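Debashish Saha
Sunday, September 12, 2021

I've now read nine news stories on the Irier freight flight that ran off the end of the runway at Grasar, and I'd like to know how so many of them can be certain it was "pilot error". The investigators have published one page. One! A thread.

What that page says: a twin-engine turboprop, two crew, no passengers, landed in rain in August and stopped in the grass past the end of the tarmac. Both pilots walked away. The recorders were recovered and sent off to be read. That is the lot.

What the papers say: the captain was "rushing", the captain was "inexperienced", the captain "ignored warnings". Three separate claims. I went looking for where each one started.

"Rushing" comes from a man who watched the landing from a car park. He said it "looked fast". I live under an approach path and I couldn't tell you whether a plane was 14 knots over its proper speed or dead on it. Neither can you, and neither can he.

"Inexperienced" is worse. The captain had 500 hours on that type. One site printed this as 500 hours in total, another copied it, and by teatime it was a fact. Hours on type and hours in a career are different numbers, and an airline press office could have cleared it up in a single phone call. I don't think anybody rang.

"Ignored warnings" I can't trace at all. The earliest use I can find is a headline, and the article under it doesn't mention a warning of any sort. If someone has a source, send it and I'll correct this post.

Now the company. Irier's statement says safety is its "first and only priority". I always wonder about that line. If it were the only priority they'd never take off. The statement doesn't mention tyres, brakes, maintenance or how long the crew had been on duty.

It does mention, twice, that the crew are "being supported". Fine, good. It also says they've been "removed from flying duties", which is perfectly normal after any accident and which four outlets turned into "suspended". Suspended sounds guilty. I suspect the company could live with that reading.

Then there's the runway. Pilots on the Wickramasinghe forum have been moaning about standing water at the eastern end of Grasar for ages. Forum posts aren't evidence, I know, and some of those people will moan about the sandwiches. But a surface inspection report ought to exist, and I've asked the airport for it. No reply yet.

Somebody is bound to bring up Itier, so let's do it. Different airline, different aircraft, also went off the end in the wet. The first week's coverage blamed the first officer by name. The final report put most of it on a worn brake unit and a badly written landing chart. It ran to 40 findings and the first officer's handling was in one of them.

How many of the papers that named her went back and reported that? I searched. I found two, and one was a paragraph at the bottom of a story about parking charges. 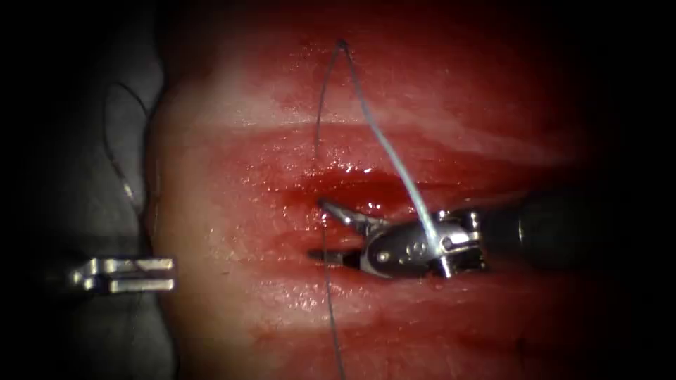 I'm not saying the crew at Grasar did nothing wrong. They might have landed long. They might have been late with reverse. Crews do make mistakes and reports do say so. I'm saying that none of us has seen the data, and that includes the retired captain who has been on breakfast telly twice now with a plastic model.

About him. He said that "in 90 per cent of these cases" it's the pilot. Ninety per cent of which cases? Counted by whom? The presenter nodded and they went to the weather.

A few replies already, so I'll answer them here.

"You're just defending pilots." I've never flown anything. I used to check insurance claims for lorries, and the first account of a crash was nearly always the tidiest and very often wrong.

"The investigators will cover it up anyway." Show me why you think so. They've criticised the regulator in print before, at length. Being suspicious of everybody equally isn't the same as checking, and it saves you reading anything.

"Why does it take a year?" Because they have to test parts, listen to the cockpit recording over and over and send the draft round to everyone named in it. I'd like it quicker too. I'd also like interim updates that run to more than a page, and I've written to say so.

The things I'd want to see before blaming anyone: touchdown point, speed at touchdown, state of the brakes, depth of water, what the crew were told about the surface, and when their duty started. We have none of the six.

Next update is due in 23 days if they stick to their own timetable. I'll post it with the page numbers. Muting this one for tonight, I've got the dinner on.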